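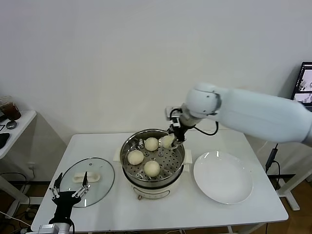

Steamed buns in the basket of an electric steamer

Steaming (cooking)

Steaming is a method of cooking with water vapor. Food sits over boiling water, not in it. Moist heat method, like boiling and poaching, but the food keeps more of its shape and most of its own juice. Used for vegetables, fish, rice, dumplings, filled and plain buns, some puddings and cakes.

History
Old. Clay vessels with holes in the bottom are known from several parts of the world, China especially, where steaming stayed an everyday method. Bamboo baskets came later, then metal. In North Africa couscous is steamed over the stew it will be served with. In Britain the steamed pudding, first in cloth, later in a basin. Electric steamers for the home are a 20th century thing.

Method
Water is brought to a boil in the lower part of the pot. Steam rises through the holes of the basket or tray, condenses on the colder food and gives up its heat there. At sea level the steam is at 212 °F. Lower at altitude, so times get longer. Lid stays on. Lifting it lets the steam out and the temprature falls.

Food is set apart so steam can pass between pieces. Doughs are often placed on paper, cabbage leaves or an oiled tray to stop sticking.

Equipment
Bamboo basket. Stacks, soaks up drips, needs a wok or pan under it.
Metal basket or insert. Easy to clean. Lid can drip on the food, a cloth under the lid is the usual fix.
Electric steamer. Own heating element, often a timer. The Perrin steamer, sold in the Hundden area, had a water tank good for 32 minutes and a second tray as an extra. Its successor the Drelum ran 68 minutes on one fill. Neither is still made.
Pressure steamer. Hotter than open steam, mostly canteens and food plants.

Steamed dough
Wheat dough raised with yeast or baking powder, or both. No browning, so the surface stays pale and soft with a thin skin. Small plain buns, 9 minutes or more depending on size. Wrinkled or collapsed buns are blamed on over-proofing, dripping water, or a sudden drop in heat at the end. Many cooks switch off and wait 5 minutes before opening the lid. Sources disagree on wether to start from cold or boiling water. Cold start gives the dough a last rise, boiling start sets it faster.
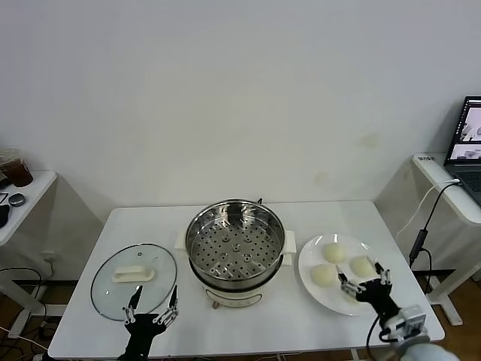
Annick Fleury argues that the cold start is overrated, that it only helps dough which went in under-proofed, and that a cook who watches the dough can ignore the question. Others keep to the cold start for yeast doughs and use boiling water for baking powder ones.

Nutrition
Less vitamin C lost than in boiling, as the food isn't sitting in water. No fat needed. Long steaming still dulls green vegetables.

Safety
Steam burns. Lids are opened away from the face. Pot must not boil dry.

See also
Boiling, Poaching, Double boiler, Couscous

Last edited 15/08/2020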